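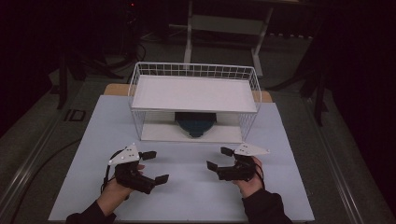
*Page last changed: May, 4:12 pm*

# Lights over Barnesthorpe quarry — has anyone read the whole file?

**quarryman_62**

I finally got through the Barnesthorpe report and I'm less impressed than I expected to be. Everyone quotes the line about three lights "turning at right angles over the ridge." That line comes from one witness, Frans Smits, written down months later. The other witness, Woo-jin Yook, was standing next to him and only says the lights "moved off east." Those are pretty different sightings.

**saltmarsh**

Yook was looking after the dogs for part of it. It's on the second page of his statement. Of course he saw less.

**quarryman_62**

Fine, but then we have a single witness for the turns, and people should stop writing "2 independent observers."

**Delta Nine**

What about the altitude? The summary says 3,000 feet. I can't find how they got that. No instruments, no known size for the objects, dark sky behind them. You can't get a height out of that.

**saltmarsh**

They used the ridge. The lights passed behind it.

**Delta Nine**

Behind it from where, though? The ridge is 1,447 feet at the top. Passing behind it tells you they were farther away than the ridge. It doesn't give you a height. A truck on the Serra road would pass behind it too.

**mrs_peel_again**

I grew up two miles from there and you can't see the Serra road from the quarry gate. I'm no believer, but please don't hand them a bad explanation to knock over. We did get plenty of aircraft lining up for the Varnar field, and on a clear night they seem to hang there forever with their landing lights pointed at you, then they bank and the lights go weird. My brother called the sheriff on one once.

**Delta Nine**

OK, I'll drop the truck.

**saltmarsh**

Smits had worked outdoors at night for years. He knew what a plane looked like. And he says no sound at all.

**quarryman_62**

They all say that, and then it's a plane six miles off with the wind going the other way. Did anybody check the wind?

**mrs_peel_again**

The report says "calm." It doesn't say who decided that.

**tobermory**

Has anyone seen the Plaltorance copy? It's supposed to have a sketch that got left out of the typed version. I wrote to ask for it and was told there are 300 pages in that box and no index.

**quarryman_62**

I'd like to see it, but I'm not holding my breath. Every one of these cases has a missing sketch.

**saltmarsh**

You'd wave it away if it turned up.

**quarryman_62**

If it has the turns on it and was drawn that same night, I'd take back most of my first post. A sketch made after he'd talked to the newspaper is worth a lot less to me.

**tobermory**

I'll ask again and say it's only the one sheet I want. Does anybody know if Smits signed his drawings? It would help them find it.

**mrs_peel_again**

Initials, on the one in the newspaper. Lower left corner.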